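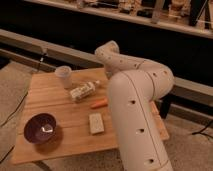 What does a warehouse do that a store's back room does not? A warehouse holds goods for many sellers or many sites at once and keeps a record of where each item is, while a back room serves only the store it belongs to.

Chapter 6
Storing Goods

Most of the things people buy spend more time standing still than moving. A box of tea may cross an ocean in a few weeks and then sit on a shelf for 50 days before a store orders it. Storage costs money the whole time. The owner pays for floor space, heat, light, insurance and wages, and the goods themselves tie up cash that could be used elsewhere.

This chapter looks at how goods are stored between the maker and the buyer. It builds on Chapter 4, where you followed a single order from a factory to a port. You will need the terms lead time and reorder point from that chapter.

The town of Grakstead is used throughout. It has one rail yard, two highways and a cluster of storage buildings on its east side. The largest belongs to Drikico, a wholesaler of kitchen goods and dry foods. Drikico supplies 32 stores in the region and places its biggest orders in January, when suppliers lower their prices after the holidays.

Drikico's building is divided into receiving, bulk storage, picking and shipping. Goods come in at one end and leave at the other. Fast sellers are kept near the shipping doors — a short walk for the pickers — and slow sellers go to the upper racks. Section 6.2 explains how a company decides which is which.

A second company, Fomumura, rents space in the same district and stores goods it does not own. Its customers pay by the pallet and by the week. One of them is Lei, a small maker of paper lamps that sells most of its stock in the fall and has no use for a building of its own during the rest of the year.

Key terms
Bulk storage
Picking
Holding cost
Public warehouse
Stock rotation

Before you read
Look in a kitchen cabinet at home. Find an item that was bought to be used right away and another that was bought to be kept. Write down where each one is placed and how easy it is to reach.

6.1 The Cost of Holding Stock

Holding cost is the total cost of keeping goods in storage over a period of time, usually a year. It is often given as a percentage of the value of the goods.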